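3 陈列单元与商品外形

3.1 筒形包装的表面信息

本节讨论的商品以圆柱形或近圆柱形容器为主，包括纸筒、塑料瓶、带盖小罐和高杯。按照第2节的编码表，每件商品记录外径、高度、封口形式、主色和表面信息布局五个字段，其中表面信息布局再分为正标、说明文字区、条码区和装饰区。外径与高度用卡尺量取，同一件商品量2次取均值；主色在货架所在位置的灯光下判定，不另设标准光源。

筒形包装的主要问题在于文字区与条码区沿圆周展开，从单一方向观察时只能读到其中一段。样本中的紫色长筒即属此类：筒身印有成列的白色小字，各列按高低错落排成阶梯状，外观接近柱状图；靠近一端处设有白底方形二维码，其旁为白色条码区，条码随曲面绕向筒身一侧。封口边缘为一道橙红色窄边，与紫色底色的明度差较大，编码时可据此确定筒的端部位置。筒面有光泽，横置时易沿轴向形成带状反光，反光带内的小字辨识率明显下降。

对这一类包装，编码员Kanini Nyaga建议将小字区按装饰区处理，仅当字高达到编码表下限时才计入说明文字区。这一意见已写入编码表的修订稿，八月以后录入的条目均按此执行，此前的条目未作回溯修改，因此第4节中说明文字区的面积占比在前后两批数据之间不能直接比较。
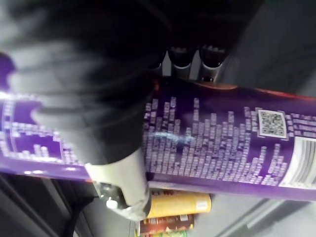 3.2 层板布局

陈列单元采用Watau系列灰色金属货架，背板为深藏青色，层板前缘带有挡边。选用深色背板主要考虑浅色标签与背景的对比，但对深绿色和黑色的瓶盖、罐盖并不有利，盖部轮廓在背板前容易丢失。编码时盖色与背板的明度差低于阈值的，在备注栏标“盖”字，高度字段改用实测值录入，不采用图像估计值。

层板上的商品按外形分组摆放，组内间距不作严格控制，以接近小型零售点日常补货后的状态。绿色瓶装商品集中在上层左侧，瓶身均带白色文字和白色小幅图案，瓶与瓶之间前后略有错开。小型圆筒容器置于瓶组右侧，贴近背板，彼此以盖色区分，其中红白两色的一件更靠近层板前缘。再往右为较高的白色杯装商品，杯身有棕色及深色图案，配深色杯盖；靠近层板右端另有一件橙色标签、白色底部的容器。

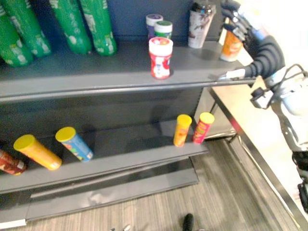
图3 上层层板的商品分组，背板为深藏青色

由图3可以看出，同一层板上的容器高差较大。小罐与高杯相邻时，杯身在侧向光下会遮挡部分层面，使罐体标签的亮度估计偏低。为减小这一影响，色彩字段只取标签中部的读数，罐盖单独记录。层板表面为灰色，反射较弱，罐体投影较浅，对轮廓提取的干扰可以忽略。

组间空隙对取放也有影响。空隙过窄时，取出一件往往带动相邻容器；空隙过宽则降低单层容量，并使分组界线模糊。预试中比较了28毫米和40毫米两种组间空隙，前者在瓶组中可用，在高杯与相邻商品之间偏小。正式记录时，瓶组沿用较小值，高杯两侧采用较大值。瓶组内部允许出现个别较大的间隙，对应已售出而尚未补货的情形，此类间隙不计入组间空隙。

商品条目在Stemance表格中登记，每条对应一个货位编号。货位编号由层号、组号和组内次序构成，商品换位后编号随货位不随商品，由Kang清单另行维护商品与货位的对应关系。登记条目超过100条，其中外形相同而仅颜色不同的商品分别立条，以便第5节按主色统计。

3.3 地面与周边

货架前方的通行区域铺灰色条纹地毯，深浅灰色细纹交替，方向性较强。地毯对本研究有两方面影响。其一，绒面使落地商品的滚动距离缩短，筒形包装尤为明显，因此跌落类条目不宜与硬质地面上的文献数据合并。其二，条纹与低处细长物件的边缘方向相近时，二者在低分辨率图像中不易分开，地面物件的轮廓需人工核对。

周边低处的物件种类较杂，有深灰色长条形构件，也有交叉的镀铬细杆，后者形似椅脚或椅架底部。镀铬表面产生狭窄的高亮线，在自动阈值分割中常被误判为标签边缘或条码线。处理办法是在地面区域关闭条码检测，只保留轮廓检测。黑色织物下垂形成的暗区与深色构件相接时，边界以人工描绘为准。白色圆头物件（外形近似鞋头）归入“其他”，不参与商品统计。

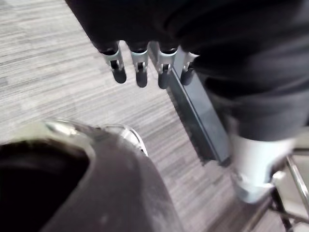 3.4 编码一致性

编码由两人独立完成，意见不一的条目交第三人裁定。分歧集中在两个字段。一是主色：紫色筒身在反光带附近偏蓝，两名编码员取样位置不同即得到不同结果，后统一规定避开反光带，在筒身中段取样。二是封口形式：带窄边的长筒曾分别记为“卷边”和“套环”，修订后合并为“端部窄边”一类，不再区分结构。

条码区的记录只涉及位置与朝向，不要求读出内容。条码跨越可见柱面边界的，按可见部分的中心线确定朝向，并在备注栏注明“不完整”。二维码单独立项，其白色边框计入面积。对于文字模糊、无法判读的标签，品名字段留空，不根据颜色或外形推断品名。

货位清单的校对使用Tuvatel导出的对照表，校对顺序为先层后组，同一组内自左向右。组内前后错开的容器以底部中心的左右位置排序，底部被遮挡时改用盖部中心。采用上述规则后，瓶组的次序分歧基本消除，小型圆筒容器因相互遮挡仍保留少量待裁定条目，在第4节的统计中按缺失值处理。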